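Using the Skakosar hand gripper kit to record T-shirt folding

By Zulema Fuentealba

Skakosar sells a pair of hand-held grippers for recording household tasks, and the sales page makes it sound as if you can unpack them and have usable folding data by lunch. I doubt that. The kit is decent, but most of the work is left to you, so this page covers setup and a first shirt.

What you need

The two grippers, charged. The head camera and its strap. One plain T-shirt, adult size, no buttons. A bed or table you can reach across without leaning. The kit costs 3,000 dollars for the pair, and for that money I would have liked a printed manual. There is a PDF, last updated in December, and it skips the part where you pair the second gripper.

Setup

1. Switch on the left gripper first and let it finish starting up before you touch the right one.

2. Pair them in the Skakosar app. If the app finds only one, close it and start over. Waiting does nothing.

3. Put the head camera on and look down at your hands. Check the preview. Both sets of jaws should be in view when your elbows are bent.

4. Open and close each gripper fully four times. The app calls this calibration. I would call it a warm-up, but skip it and the jaw readings drift.

Folding

Lay the shirt out and smooth it with your hands before you pick up the grippers. Smoothing with the jaws looks clever in the promo video and wastes a lot of time on a real bed.

Take one side of the shirt in each gripper, at matching height. Pinch a small amount of cloth. If you grab a thick wad you will get a lump that won't lie down later. Lift, keep the line between your hands taut, and bring the fabric over slowly. Then set it down before you open the jaws, left and right together.
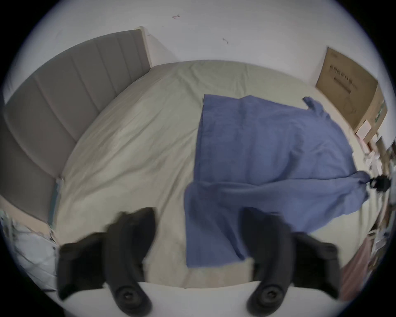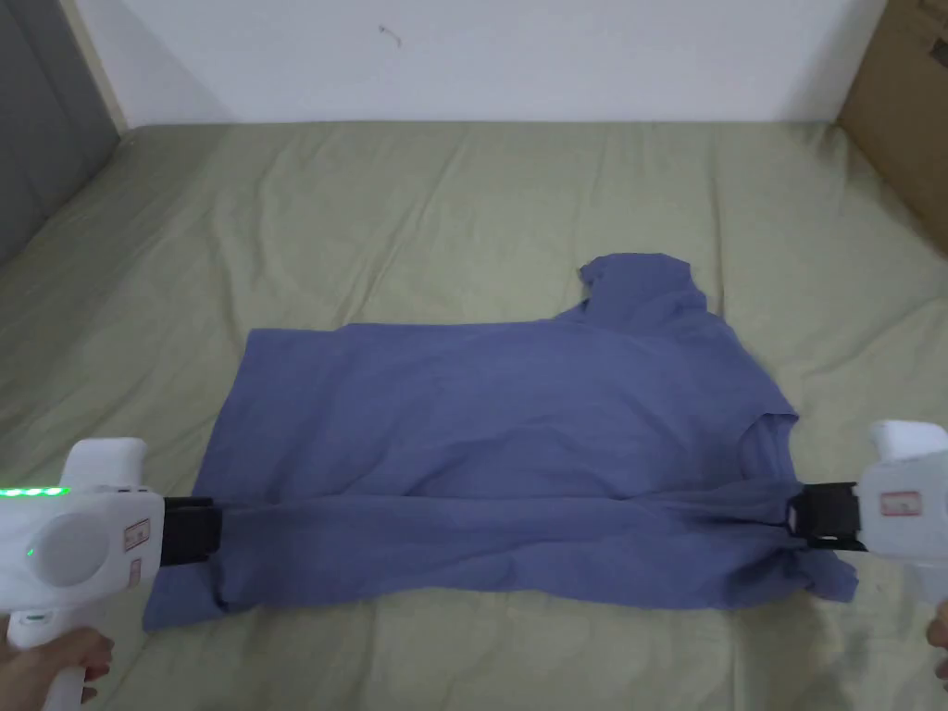

The blue shirt, held between both grippers. 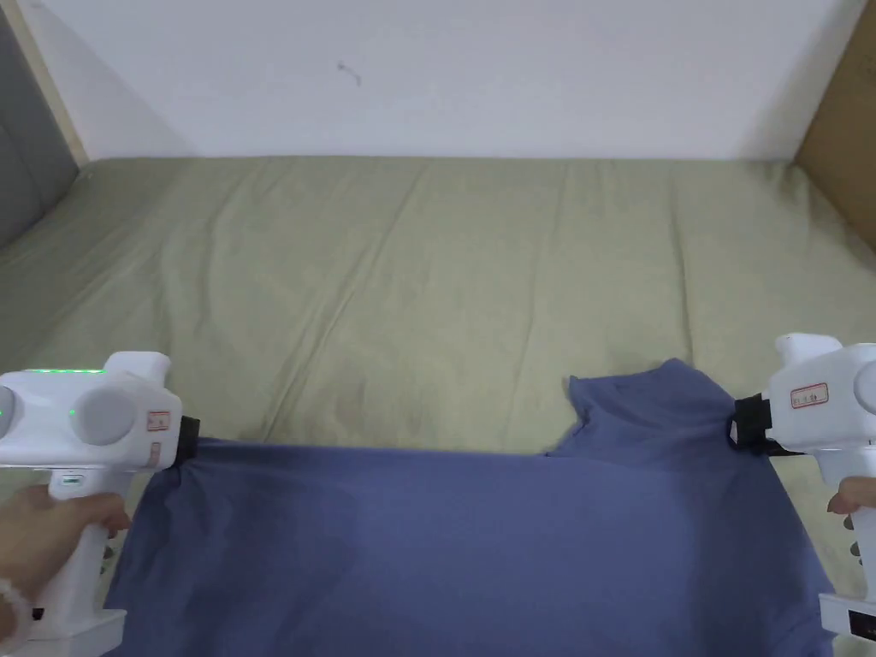 Can I use just one gripper for folding?
You can record with one, but a shirt needs two points held at once, so the fold goes crooked and you spend longer fixing it than making it. Single-gripper mode is fine for picking things up and putting them in a bin.

Checking what you got

Play back every take on the first day. Skakosar claims its software flags bad recordings for you. In my first batch of 200 takes it passed 87 that I later threw out, mostly for a dropped corner or a hand wandering out of view. Hortensia Rivadeneira ran the same check on her own batch and trusts the flagging more than I do, but she also folds more neatly.

Name the takes yourself as you go. The automatic names are just numbers, and the search box in the app doesn't search notes.

Rent before you buy if you can. Metska has the older kit by the week, and the jaws are the same.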